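Skeltutside Recruiter Guide
Section 7: Opening a Search

Before you start, make sure the client record exists and the fee agreement is marked Signed. The Open Search button stays gray until both are done.

1. From the Clients tab, select the client and click Open Search.
2. Enter the job title and choose a function (Accounting, Finance, HR or Executive).
3. Fill in the salary range. Use whole dollars with no commas.
4. Under Team, pick one lead. You can add other recruiters later.
5. Click Save. The search gets a number, such as 1170.

Note: Search numbers are never reused, even if the search is canceled.

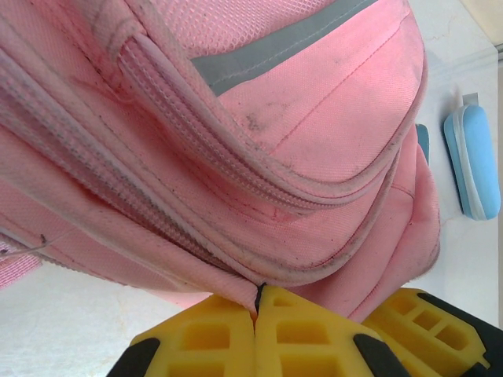

6. Open the Candidates panel and click Import. Files must be in CSV format, with no more than 152 rows each.
7. Match the columns to the fields on the right, then click Run.
8. Check the Duplicates list. Merge or skip each record before you go on.

Caution: Merging cannot be undone. Notes on the older record are kept, but its status history is deleted.

If the import stops with error 73, the email column is blank or not matched. Go back to step 7.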